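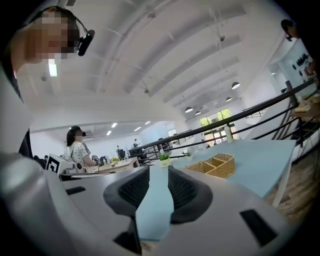 Pale blue and flat, held between the two padded fingers of the gripper.

Tips from the Gripper Bench: Setting a Table for Hand-Held Practice
August 11, 2019

Several of you wrote in after the June page asking how we lay out our tables when we collect grasps by hand for the Skornska project, so I'm putting it all in one spot, with the bits I wish I had written down sooner.

First, a little background for anybody new to these pages. With a hand-held gripper, you do the chore yourself, squeezing and lifting as the robot arm will later on, and the arm learns from the recordings. It's a lovely way to work – you can do it in a kitchen, at a desk, wherever you happen to have room – but it means the table matters a great deal more than people expect.

We ran a small comparison this summer on picking up flat things, which are the worst to pick up, as anyone who has chased a coin across a counter will know. We made 200 recordings on a cleared table and the same number on a table with ordinary household things left out on it, then trained once on each set and tried both on the arm. On a table it had never met, the arm trained on cleared-table recordings got 17 fewer picks than the other one, which managed 39. I had expected a difference, but my goodness, I hadn't expected that much!

So, leave things out. A basket with compartments is my favorite, and a potted plant or two does nicely (small pots, please, the tall ones tip). Move them between rounds, and not just by a finger's width. Pavlović trays are fine if you already own some, though any old tray from the cupboard will do.

For flat things, come in at a slant and let one finger touch the tabletop first. Slide until the edge rides up onto the pad, then close slowly. If you pinch straight down you'll push the thing away and end up chasing it, and the arm will faithfully learn to chase it too.

Wipe the finger pads every 3 rounds with a barely damp cloth. Lint gets down into the grid and the grip goes soft before you notice – a dry toothbrush clears it out. Skip the dish soap, it leaves a film.

Keep the bad tries, but put them in their own folder. We threw ours away the first time and had to redo four afternoons of work when we wanted to compare slips.

One thing I can't settle yet is whether pale objects on a pale table need more practice than dark ones. Our Flukum runs say yes and the Dumar runs show nothing at all. If you have tried it at home, do write and tell me what color your table was.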